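Hendside Home Workshop Tips
Running Camera Cable Through a Finished House

Most of the work in a wired camera setup is getting the cable from the recorder to the outside wall without making a mess. Take your time with the route and the rest goes quickly.

Plan the route first
Walk the house with a tape measure and write down each run. Go up from the recorder, across the attic, and down to the camera, and count the vertical parts too. A 60 ft cable gets used up fast once it has gone up one wall and down another. Leave 2 ft of slack at the camera end and 4 ft at the recorder.

Label before you pull
Wrap a piece of masking tape around both ends of every cable and write the location on it: garage, back door, driveway. Cover the writing with clear tape so it doesn't rub off in the hole.

Drilling the wall
Check for wires and pipes before you drill. Start from the inside with a long bit and angle it slightly down toward the outside, so rain runs out and not in. If the siding is vinyl, go slowly and let the bit do the cutting.

Pulling the cable
Tape the plug flat against the fish rod and taper the tape so there is no edge to catch. Pull steadily. If it stops, back up a few inches and try again – a hard yank can damage the connector. Keep camera cable away from house wiring, and where they have to meet, cross them at a right angle.

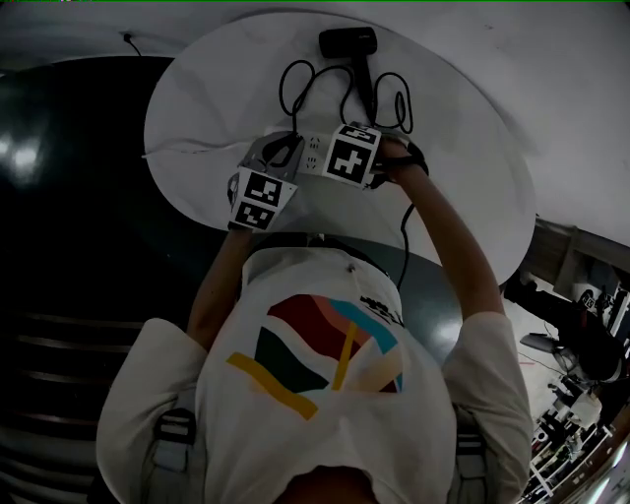

Astgate

Outside connections
Push the spare cable and the plugs into a junction box behind the camera. Leave a small drip loop below the entry hole, then seal around the cable with exterior caulk. Don't fill the hole solid from the inside – you may want that cable out again one day.

Test before you mount
Plug each camera in at the recorder and look at the picture before it goes up the ladder. After mounting, check it again once it gets dark. A white soffit or a gutter close to the lens can throw the night light back and wash out the view. Turning the camera down a little usually clears it up.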